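Write the reset down before you write the task
Dwight Gosselin
28 July 2021

Most of the arguments I hear about good practice in robot manipulation are about the arm: speed limits, force limits, who may stand where. Those rules matter and they are mostly in decent shape. The part with no rules at all is the table.

I spent last August at the Drotdale lab going through 1,269 logged runs of kitchen tasks. For a large share of them I could not tell what the starting layout was supposed to be. The operator had put things back "about where they were." Two operators had different ideas of what that meant, and the success rates followed the operator more closely than they followed the software.

My proposal is modest. Any group that publishes a success rate for a tabletop task should also publish its reset procedure, on one page, written so that a stranger could follow it. It should say how the surface is divided, which objects belong to the task, which are there as clutter, and which way up each one may start. It should say who does the reset and when a run is thrown out.

Lajos Kelemen, who ran the bench at Ratton for eight years, thinks this will kill variety. If every layout is written down, he says, people will tune to the layouts. I take the point, but a written rule can ask for variety.
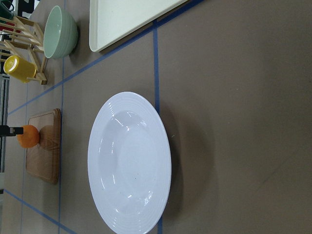
Tape is cheap, and a grid on the tabletop gives people a shared way to say where a dish goes. It does nothing about orientation. A cup on its side and a cup standing up are different problems for a gripper, and a log that says only "cup" hides that. The same goes for a piece of fruit near the edge of a board. If the sheet allows it, say so. If it doesn't, the run should not count.

We tried a one-page sheet at Stanismont for four weeks. The operators complained for the first one. After that the complaints were mostly about the sheet being out of date, and I would much sooner deal with that.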